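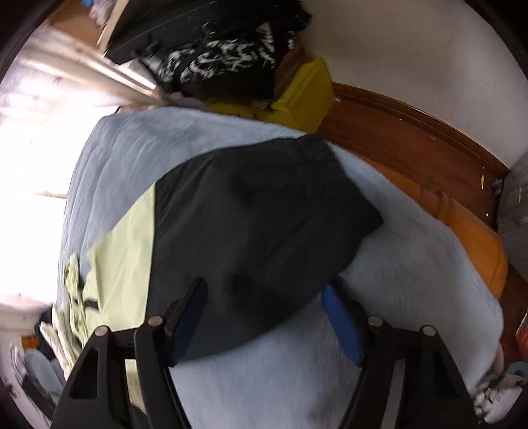 Slide 1: black and yellow-green garment between the open jaws of the hand gripper

Talks > Robots and learning > Speaker notes
Filed under: Teaching machines by example

Iremgate meet-up, 4 Nov 2023

Start with hello and thank you for coming, and say how lovely it is to see the room so full (leave this out if it isn't!). Then straight in. I want to talk about clothes, and about the very long business of showing a machine what people do with them.

Leave the first slide up while I explain Kostalura. We began in May with the idea that if you want a robot to cope with a real bedroom, you had better go and collect your examples in real bedrooms, with whatever is lying about on the floor and whatever light happens to come through the window. We have 1831 examples now, from 27 homes, and I'm as fond of the muddled ones as I am of the tidy ones.

Point out the two blue pads on the inside of the jaws. Then ask the room where they would take hold of this garment first. Somebody will say the hem and somebody will say the seam where the two colours meet, and both are perfectly sensible, and I'd like to let that run on for a minute or so before I rescue it. A learner that has only ever met one answer does badly the moment the cloth is lying differently.

Drink some water. Next slide.
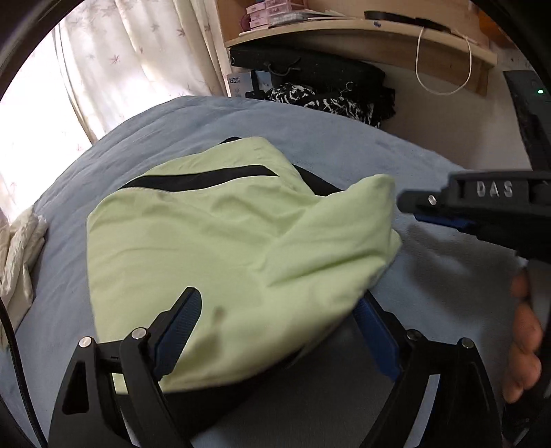 Slide 2: pale green garment on the bed, with a second gripper coming in from the right

Two grippers on this one, and you can see a hand round the handle of the second. Talk about bunched cloth: the right end is folded up into a lump, and there's a black zip trim running across at a slant, so how much of the garment is hidden underneath? I can't tell from here and neither can the model, and that is a good moment to bring in Perron, our labelling tool, and the "not sure" button we were so slow to add.

Mention the 3 rules we give everyone who collects for us: go at your own pace, keep the fumbles in, and stop when your wrists are tired. The fumbles get a bit more time if we're running early, as Cellance is built to learn from recoveries and people always ask about it.

Questions at the end, please, but do wave if I'm mumbling. Spare adaptor is in the side pocket of the blue bag.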